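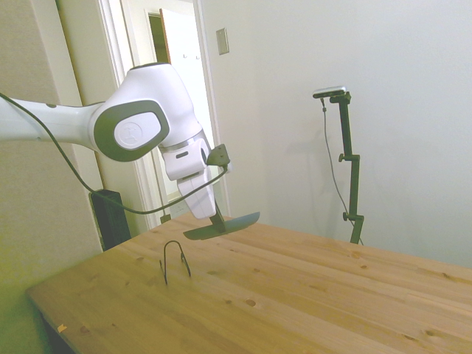 Poignet articulé, pince, caméra de poignet : le poste d'essai, côté porte.

Gandero de Hondulau : une poignée de téléopération qui donne envie de faire des démonstrations

Par Adom Abubakari

J'ai reçu le Gandero en octobre et je m'en sers presque tous les jours depuis. C'est une poignée à six degrés de liberté, reliée par USB, qui permet de piloter un bras à distance et d'enregistrer chaque geste comme démonstration. Avant, j'utilisais une souris 3D et, quand je perdais patience, je guidais le bras à la main. Autant le dire tout de suite, je n'ai aucune intention de revenir en arrière !

Le kit comprend la poignée, une base lestée, une pédale et une licence d'Esto, le logiciel d'enregistrement. Il faut compter 2000 euros pour l'ensemble, 1000 pour la poignée nue si l'on a déjà de quoi enregistrer. J'ai pris le kit complet, surtout pour la pédale.

La tâche choisie

Pour juger un outil de ce genre, je préfère une tâche bête en apparence et pénible en pratique. J'ai pris une assiette ronde, vert foncé, mate, et un petit support en fil métallique noir, de ceux qu'on met sur un buffet. Il faut saisir l'assiette par le bord, la redresser et la poser debout sur le support. Un enfant y arrive du premier coup. Avec une pince à deux doigts, on découvre vite que le support glisse dès qu'on l'effleure, que le bord de l'assiette ne laisse pas beaucoup de prise et que l'angle d'approche décide de tout le reste.

Les tables sont en pin clair, pleines de nœuds. J'aime bien, ça me sert de repères pour replacer les objets entre deux essais (le gros nœud rond, c'est ma position de départ préférée).

Installation

Vingt minutes, câbles compris. Esto a trouvé la poignée tout seul, puis m'a demandé de la tourner sur trois axes pour le calibrage. La notice française est correcte, à part la page sur la mise à l'échelle des mouvements, traduite n'importe comment. Gardez la version anglaise ouverte à côté pour ce passage.

Un conseil tout de même : posez l'arrêt d'urgence avant de régler quoi que ce soit d'autre et vérifiez que vous l'atteignez assis. La pédale du Gandero met en pause l'enregistrement et le suivi, mais elle ne remplace pas un vrai bouton et la notice le dit clairement.

En main

C'est là que je suis devenu pénible avec mes collègues à force d'en parler. La poignée est légère, la gâchette a une course longue et progressive, et on ferme la pince au millimètre près sans y penser. Avec la souris 3D, je fermais toujours trop vite et l'assiette pivotait entre les doigts. Ici je la sens venir — enfin, je ne sens rien du tout, il n'y a pas de retour d'effort, mais la vibration qui se déclenche quand la pince rencontre une résistance suffit largement pour ce travail.

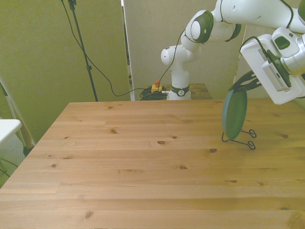

Le moment délicat, c'est le lâcher. Tant que la pince tient le bord supérieur, tout a l'air stable, puis on ouvre et l'assiette part d'un côté ou de l'autre si on l'a posée un peu trop en avant. Le mode fin du Gandero (un appui long sur le bouton du pouce) divise les déplacements par cinq, et pour ces deux derniers centimètres c'est un bonheur. On pose, on attend un instant, on ouvre doucement, on remonte tout droit. J'ai pris l'habitude de remonter d'abord et de m'écarter ensuite, sinon un doigt accroche le bord.

Le débrayage à la pédale m'a conquis aussi. On relâche, le bras s'immobilise, on ramène la main dans une position confortable, on réappuie et le mouvement reprend de là. Avec un poignet qui doit tourner presque à plat pour attraper l'assiette couchée puis se redresser, je débraye deux fois par essai. Esto coupe ces pauses à l'enregistrement si on coche l'option, et les trajectoires sont bien plus propres.

Les chiffres, pour ceux qui aiment ça

Sur une première série, j'ai gardé 94 démonstrations, enregistrées en deux matinées. Avec la souris 3D, dans le même temps, j'en avais gardé 59, et elles étaient plus lentes et plus hésitantes. Je n'en tire pas de loi générale, j'avais forcément progressé entre les deux. Mais la fatigue, elle, ne se discute pas : je finissais la souris avec le pouce en compote, et après une matinée de Gandero je pouvais encore tenir un tournevis.

La politique entraînée sur cette série redresse l'assiette correctement dans la plupart des cas. Elle rate surtout quand le support est tourné, et là c'est ma faute, j'avais très peu varié son orientation. J'ai repris les enregistrements en le changeant de place et d'angle à chaque fois.

Ce qui m'agace

La gâchette grince. Un petit bruit de plastique, toujours au même endroit de la course, que mon voisin de bureau a repéré avant moi. Hondulau m'a répondu en deux jours et proposé un échange, que j'ai refusé parce que je n'avais pas envie de m'en séparer une semaine.

Le câble de la poignée est trop court. J'ai mis une rallonge, ça marche, mais avec tout ce qui pend déjà autour d'un bras de ce genre, je me serais passé d'un fil de plus.

Enfin, Esto affiche les vues des caméras dans des vignettes minuscules dès qu'on en branche plus d'une. On peut les agrandir, mais il oublie le réglage à chaque redémarrage. Pour saisir un bord d'assiette posé à plat, où tout se joue sur la hauteur des doigts, j'ai besoin de la vue latérale en grand. Je refais donc la manipulation tous les matins en râlant.

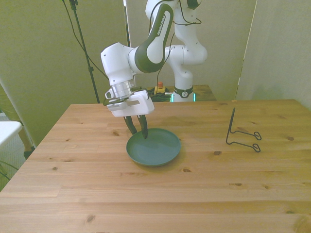

Face au Grewal

Je l'ai eu en prêt au printemps. Le Grewal a un vrai retour d'effort, et pour insérer une pièce dans un logement serré je le choisirais encore. Il est par contre encombrant, il chauffe, et il impose une posture que je ne tiens pas une heure. Pour prendre, tourner et poser des objets de cuisine, le Gandero me paraît plus agréable, et surtout on peut le passer à quelqu'un d'autre sans formation. Une stagiaire a réussi à poser son assiette au quatrième essai, elle était ravie et moi aussi.

Pour qui ?

Si vous enregistrez des démonstrations de temps en temps, la poignée nue suffit, et une pédale de récupération peut dépanner. Si vous y passez vos journées, prenez le kit. Je vais maintenant essayer à deux bras, avec une seconde poignée pour la main gauche, et je compléterai cet avis quand j'aurai assez d'heures dessus.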